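The Ferry to Grerine

Ulla Vik had 11 minutes to catch the last ferry to Grerine and she was carrying a cake. What a cake, though! Two layers, plum and cardamom, with a sugar lighthouse on top that leaned a little toward Jakville, as if it wanted to go home.

"Run!" yelled Grażyna Kołodziej from the deck. "He's untying the rope!"

Ulla ran. She ran past the fish stalls and the bait shop and the man who sold hot chestnuts even in August, and the whole time she was laughing, because the wind had got under her hat and she had no hand free to save it.

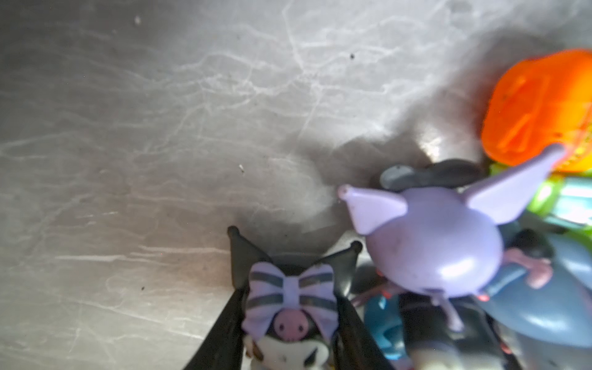
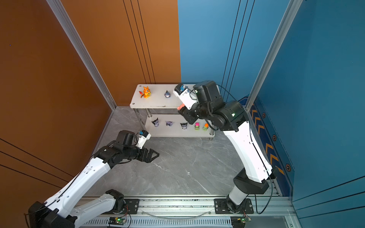 Reading time: 2 minutes

The hat went into the harbor. Ulla went up the ramp, and the ramp came up behind her with a bang that made the lighthouse wobble.

"Is it all right?" Grażyna asked.

They looked. One tiny sugar window had fallen into the frosting, and Grażyna pushed it back with her little finger and then, of course, licked the finger.

"Oh, that's good," she said. "Oh, Ulla, your mother is going to cry."

"She's 100. She cries at everything."

The engine coughed and caught – a wonderful, oily, summery sound – and the lamps of Jakville began to slide away. Out on the water the hat was still floating, brim up, heading for Grerine a little faster than they were.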